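Last revised in March. This file accompanies release 7 of the Nitthorpe Appliance Wording Collection and should be kept with the data at all times.

# Nitthorpe Appliance Wording Collection

## Summary

The collection records the short wording printed on household appliances: button names, dial markings, door notices and the small notes that sit under a main label. It contains 2971 entries taken from 318 appliance models. It was prepared by the Nitthorpe office of Skoryk for the study of plain language in the home, and it is maintained by the same office.

Each entry is a piece of text as it is printed, together with the type of appliance, the part of the appliance on which it is found, and a plain restatement of its meaning. The collection does not cover instruction manuals, packaging or advertising.

## Files

| File | Contents |
|---|---|
| `entries.csv` | One row per printed label |
| `models.csv` | One row per appliance model |
| `restatements.csv` | Plain restatements, keyed to `entry_id` |
| `terms.csv` | Short list of abbreviations and their full forms |
| `CHANGES.md` | Corrections made between releases |

All files are encoded in UTF-8. Fields are separated by commas and text fields are enclosed in double quotation marks.

## Fields in `entries.csv`

- `entry_id` -- permanent identifier; withdrawn identifiers are not reused
- `model_id` -- key to `models.csv`
- `part` -- panel, door, dial, tray or body
- `main_text` -- the main label
- `sub_text` -- secondary wording, including any brackets
- `case` -- upper, lower, mixed or none
- `legible` -- full, partial or uncertain

## Transcription rules

Text is entered exactly as printed. Spelling is not corrected and abbreviations are not expanded. Brackets, slashes and hyphens are kept. Where a label runs over two lines, the line break is replaced by a single space.

Secondary wording is held apart from the main label. Units and level counts belong in `sub_text`, even when they are printed in the same size as the main label. Entries for which the main label could not be read leave `main_text` blank and are marked `partial`. 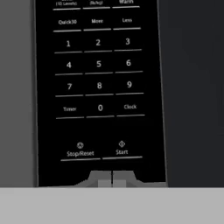 *Figure 1. Microwave panel with bracketed secondary wording, "(10 Levels)" and "(lb/kg)".*

Two readers transcribed every entry separately. Differences were settled by a third reader, whose decision is final and is recorded in `CHANGES.md` where it altered a published entry. In the present release, 130 entries were settled in this way. Most of these concerned capital letters or spacing.

## Restatements

Restatements are written for an adult reader with no technical background. They are limited to one sentence. They describe what the label means and do not advise on the use of the appliance -- users of the data should not treat them as safety guidance.

## Known limits

Kitchen appliances make up the larger part of the collection. Laundry and heating appliances are present in smaller numbers, and garden equipment is absent. Only English wording is included. Symbols without text are not recorded, so appliances that rely on symbols are poorly represented.

The earliest entries were gathered under the Flato scheme, which did not separate main and secondary wording. These were divided at a later stage and may contain errors. They can be identified by the value `flato` in the `scheme` column of `models.csv`. Later entries carry the value `kivon`.

## Terms of use

The collection may be used for teaching and for research without charge. Copies passed to other parties must include this file unchanged. Commercial use requires written permission from the Nitthorpe office.

Corrections should quote the `entry_id` and the release number.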